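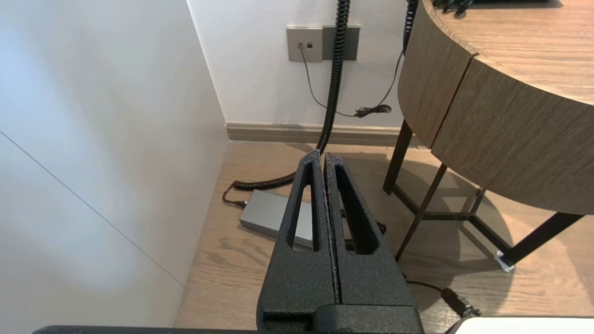

Gratholm room notes: cables and wall outlets

Covers the low-voltage side of the Gratholm rooms: wall plates, phone and data jacks, coiled cables, power bricks and anything else that ends up along the baseboard. Lamps and kitchen appliances are in the Cendotari set.

Contents

notes/ has one text file per room, 13 in all
plates.csv lists each wall plate with its color, number of jacks and height from the floor in inches
cables.csv has 135 rows, one per cable

Columns in cables.csv

room: short name, same as the file in notes/
kind: straight, coiled or bundled
from, to: where each end goes; "unknown" if it runs behind furniture
on_floor: yes if any part touches the floor

Power bricks get their own row, with kind left blank. A cord that is wrapped up and not plugged in is still a cable. Cords on side tables count only if they hang over the edge.

Known problems

Plate colors were written down by eye. Beige, tan and ivory are mixed up in 8 rows. Some entries from December have no height.

Olaia Arroyo did the plates and Fredy Lozano did the cables. Send corrections to Fredy with the room name and row number.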